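How to Care for Plastic Food Boxes With Clip Lids

Kitchen tips -- Mon 30 September

In our house the plastic food boxes work harder than the pots. They go to the office, to the freezer, to my sister-in-law and sometimes they come back. I bought my first set of Himar boxes in the market hall in Cevport, and I still use most of them. These are the habits that keep them in good shape.

Washing

Rinse the box with cold water first, above all after meat or eggs. Hot water makes the grease soft but it also cooks the egg to the wall. After this, wash with warm water and a soft sponge. The green rough side of the sponge makes small scratches, and in the scratches the tomato color stays forever.

Take out the rubber ring of the lid if your lid has one. Use a wooden toothpick, never a knife. Wash the ring and the groove separately and let both dry overnight before you put them together. If you close a damp lid, you will smell it in two days.

Smell of onion or fish

Put two spoons of baking soda in the box, fill it with warm water, and leave it until morning. For a strong smell I crumple a sheet of newspaper, put it inside the dry box and close the lid for the weekend. Wash again before you use it for food.

Yellow color

Curry, paprika oil and tomato sauce are the usual guilty ones. Wipe the inside with a little cooking oil before you fill it with sauce, and the color will not go in so easily. For a box already yellow, a sunny window helps. I leave mine on the sill in August and they become paler, although not like new. 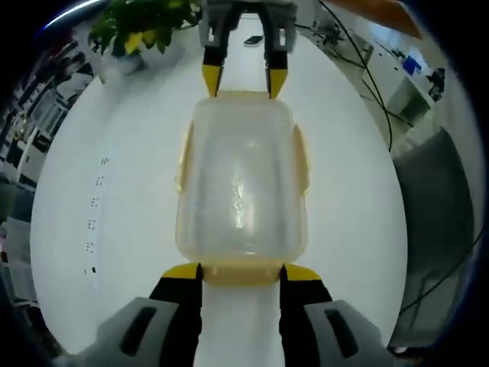
The clips are the part that usually breaks first, so I am strict about them in my kitchen. Put the box flat on the table before you open or close it, do not hold it in the air against your stomach. On a long box with one latch tab on each long side, press both tabs down at the same time, one with each hand. If you close one side completely and then fight with the other, the lid sits crooked and soup will find the way out. Open it in the same manner, and let the warm air escape slowly. When a tab becomes white at the bend, it is tired -- keep that box for dry things like rice or buttons.

Freezer

Leave an empty space of two fingers under the lid for soup, because it grows when it freezes. Write the name of the food on paper tape and stick it on the lid, not on the side, if you keep the boxes in a drawer. Let the frozen box stand a little on the counter before you open the clips. Cold plastic cracks easily.

Storing

Keep the boxes without lids, one inside another, and stand the lids next to them like plates in a rack. My mother in Gavach kept every box closed with its lid, and her cupboard was full with air. If you must store a box closed, put a pinch of salt inside and leave one clip open.

When to stop

A box that is sticky after washing, or has a crack in the corner, should not hold food anymore. I use the old ones for screws, seeds and shoe polish.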